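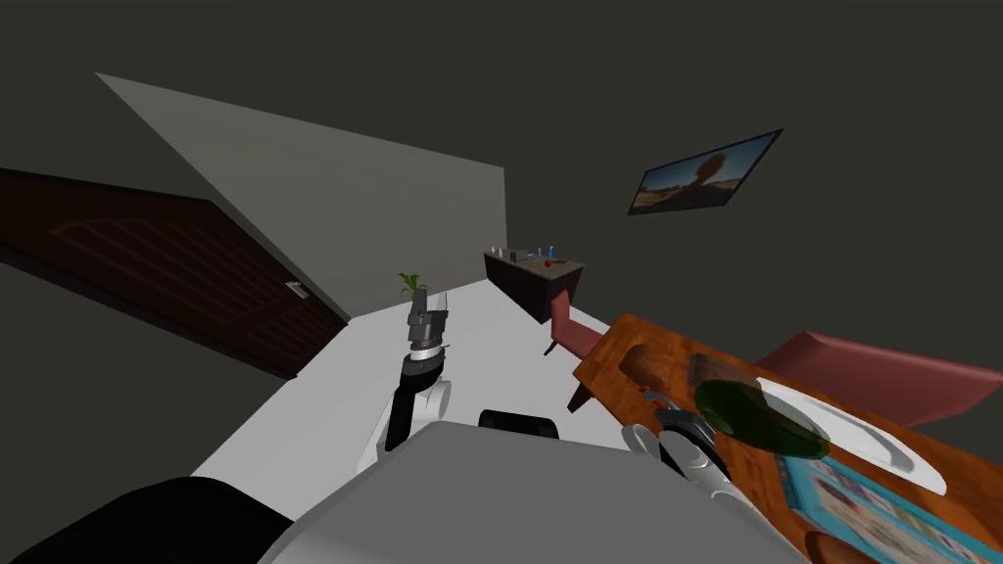
Trurance household kit in simulation: camera tilt and gripper contact on a bottle lying on its side

Posted by Eyvindur Overgaard in Simulation and Tools

I am evaluating the Trurance household kit (the simulation package only, no hardware) for a two-arm table clearing task. The dining room shown is the one I load, with the default torso and both parallel grippers. The license for one seat is 260 a month, so I would like to settle two things before the trial ends in December.

First, the view from the head camera comes up sharply tilted. The floor and the table run diagonally across the picture. I have not changed the neck joints in the config file. The wrist cameras look level in the same session.

Second, the glass bottle. It lies on its side across the middle of the table, right up against the white plate, and in the camera view it overlaps part of it. When I close the right gripper on it, the bottle rolls into the plate and the physics step time goes up by a factor of 3. The bread roll does not cause this. I have tried a lower closing speed with no change.

Is either of these a known fault in the kit, or is it my setup? I am also comparing it with the Sesora package, so remarks on that are welcome.

Nanna Vídalín
Accepted by poster

Two separate causes, I think.

The tilt is most likely the randomization profile. The kit loads a profile named "wide" unless you set another, and it applies a random roll to the head camera at each reset. The neck joints are not touched, so you will find nothing in the joint config. Set the profile to "none", reset twice, and compare. If the horizon is level both times, that was it. For training you may want to turn it back on with a smaller range. I keep a limited roll in mine, and the policy copes better with a badly mounted camera than it did before.

The bottle is a mesh problem. The glassware in this kit is shipped with a full-detail collision mesh. The green bottle in my copy has 1,442 collision faces, and the plate has a mesh of the same kind. With the two in contact and the fingers closing, the solver gets a large number of contact points per step. Replace the bottle with a convex decomposition (the tool is in the kit under utilities) and give the plate a simplified hull. Mine came down to 382 faces for the bottle and the step time went back to normal.

Rolling is a different matter. The default rolling friction for glass is zero. Put in a small value and approach with the fingers across the long axis of the bottle. A lower closing speed will not help if one finger touches first, so check the centering of the gripper before you close.

Also check which version you have. The object library is updated separately from the simulator, and the installer does not tell you when they differ.

Þorgeirsson

Sesora is better for glass in my opinion, but the rooms are plain and you get fewer props on the tables. I used it for one project and went back. No idea about the camera.

Clakavbridge_support

We resell both packages. The trial can be extended once if you write before it runs out. Object library updates are included in the monthly fee — the decomposition tool is too, but only on Linux at the moment.

Eyvindur Overgaard

Profile set to "none" and the view is level after every reset. Thank you. The decomposed bottle also fixed the step time. With rolling friction added it still moves when the left finger arrives early, so I am now working on the centering. I will try the red item near the edge of the table next, with the same gripper.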